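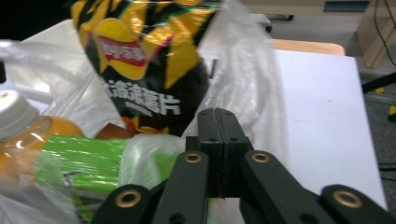

Diệp Kiều wrote in to say her heat pump quote came back with a line for a new 200-something amp panel and did she really need it, the house is small and the dryer is gas. Probably not. Do the load math first, before you sign anything.

How to check if your panel can take a heat pump

You need: last 12 months of electric bills, a flashlight, paper. An evening, tops.

Step 1. Find the main breaker. Usually the big one at the top, number stamped on the handle. Write it down. Don't take the cover off. The metal cover stays ON for all of this.

Step 2. Get your peak. If you have a smart meter, log in to the utility site and download the hourly file. Sort by kWh, biggest at the top. That one number matters more than the whole monthly bill. No smart meter? Skip to step 4 and go by nameplates.

Step 3. Turn it into amps. Peak kWh in one hour x 1,000, divide by 240. An hour is an average so there's spikes hiding in it. Electricians add a cushion, your local code says how much. Ask.

Step 4. List the big stuff. Range, dryer, water heater, AC, car charger. Watts or amps are on the sticker, often inside the door or round the back. Small things like a 300 watt freezer you can leave in with general loads.

Step 5. Cross out what's leaving. People forget this one. If the heat pump replaces the old central AC then the AC comes off the list. Same for baseboards. Kiều had 2 baseboard heaters at 2,000 watts each still counted in her quote, and both are going in the trash in June.

Step 6. Add the heat pump. Look for MCA on the spec sheet (minimum circuit ampacity). Not the breaker size, thats a different line. And check for backup heat strips, they can pull more than the pump itself. Ask if you can get a smaller strip or none.

Step 7. Compare. Total under the main breaker with room to spare, go back to the installer and ask why the panel is on the quote. Could be a fair reason: no open slots, rust, a brand insurers don't like.

If it's close

Load-sharing switch, like the Clirkel or the Andow. Two big loads, one circuit, only one runs at a time. Felo makes one for car chargers, haven't tried it. All cheaper then a new service.

Or heat pump water heater on a plain 120 plug. Slower to recover, fine for a small household.

Permit still needed for any of it. Get the electrician to write the load calc down and sign it, teh inspector may ask for a copy.

Rebate forms next, aiming for Wednesday.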